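Progress report on the equipment plan, two-arm bench project
Filudness, Handling Group
June 18, 2026
Prepared by Radu Toma for Esperanza Tejada, Equipment Fund
Copy: Vega Arrieta, Crescencio Rivas

1. What this report covers

In the last report I promised to come back with a clear purchase list for the second half of the grant. This report gives the list, the state of the quotations, and the points where I need a decision from you. The technical results are in the separate note of Vega Arrieta, and I mention them only where they change what we want to buy.

In short, the first bench is working every day, the money spent is under the plan, and I ask for permission to move a part of the object budget to spare fingers.

2. State of the first bench

The first bench has both arms mounted and both grippers installed. The arms were delivered by Vorer in two shipments. The second shipment came with one wrong flange, which Vorer replaced without cost, but we lost 12 working days while the bench had only one arm. We used this time for the cabling and for the black backdrop, so the delay in the total schedule is smaller than it looks on the delivery papers.

Aurelio Alcaraz has finished the mounting instructions. With them, a second bench can be assembled by two persons who did not see the first one. I consider this important for the budget, for the reason that in the first plan we had reserved money for an installation visit from the supplier. We do not need this visit any more and I have taken it out.

The tasks at this moment are with household and toy objects, placed on the table in a loose row. We began with blocks and bowls only. Now we mix objects that are easy to hold with objects that are flat, low or thin, as the fingers behave very differently with them.

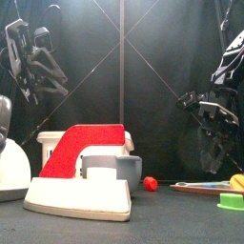
First bench with both grippers over the mixed object set, including the toy iron, the gray bowl and the small red bottle cap.

The bottle cap and the slender metal tool are the two objects which guide our choice of fingers. For the cap, the fingers must come very near to the table surface, and the tips suffer from this. For the tool, the difficulty is to take it from the wooden board without pushing the board. The toy iron gives almost no trouble when it is taken by the handle, and we will keep it in the set as a reference object.

3. Purchases made in this period

Spare finger sets, first order: received and in use. We ordered four sets. Two are already worn at the tips and I have put them aside for Crescencio Rivas, who wants to measure them before we throw them away.

Objects for the table: bought from ordinary shops in small amounts, for a total of 200 dollars. This is much less than planned. In the proposal we had a professional object kit in mind, but the cheap objects have served us well and can be replaced the same day.

Table covering: one roll in dark gray. The roll is long enough for the second bench also.

Cables and small hardware: I had forgotten to put a line for this in the first budget. I have paid it from the general line until now, with the agreement of Esperanza, and in the new plan it has its own line.

4. Purchases planned

4.1 Second bench, frame and table

We have two quotations. Dierckx offers a finished frame with delivery included. Jakanton offers only the profiles and the connectors, and we would cut and assemble ourselves. The Jakanton price is lower, but Aurelio would need to spend a good part of two weeks on it, and in that time he cannot support the first bench. I recommend the frame from Dierckx. If the difference of price is a problem for the fund, I can prepare the other option in detail.

4.2 Arms for the second bench

We want the same model as on the first bench. I looked at one cheaper arm, and on paper the reach is enough. However, the mounting instructions, the brackets and the spare parts would all be different, and we would keep two sets of everything. Vorer keeps the present price until the end of June. After this date they will make a new quotation, and their sales office has told me to expect an increase.

4.3 Spare fingers

This is the line which I estimated wrongly. The plan was one set per gripper per year. With low and thin objects we wear the tips much faster. I ask for 20 sets to cover both benches until the end of the grant. A set that is not used can go to the next project, as the grippers are staying the same.

4.4 Lighting

Vega has asked for two lamps with adjustable arms. The estimated cost is 300 dollars for both. The request is reasonable, although it can wait until the second bench is standing.

4.5 What I have removed from the list

The supplier installation visit, the professional object kit, and the third computer. Regarding the computer, the two that we have are enough if the second bench does its processing at night. Crescencio agrees with this arrangement as a trial. If it makes his work too slow, I will put the computer back on the list in the next report.

5. Risks

The largest risk is the delivery time of the arms. If the wrong flange comes again, we will know it only when the box is open, so I have asked Vorer for photographs of the parts before they ship. They have said yes by telephone, and I am waiting for the written confirmation.

A smaller risk is floor space. The second bench will stand next to the first one, and the passage behind them becomes narrow. Aurelio has marked the positions on the floor with tape, and I would like the safety office to look at them before we sign the order for the frame.

6. Decisions requested

Please confirm the following, by e-mail if possible:

- transfer from the object line to the spare finger line
- order of the frame from Dierckx
- order of the arms from Vorer before the price changes
- a separate line for cables and small hardware

The second point depends on the answer of the safety office, but I can prepare the papers at the same time. The third point is the urgent one.

Attachments: quotations (three), revised budget table, mounting instructions version 2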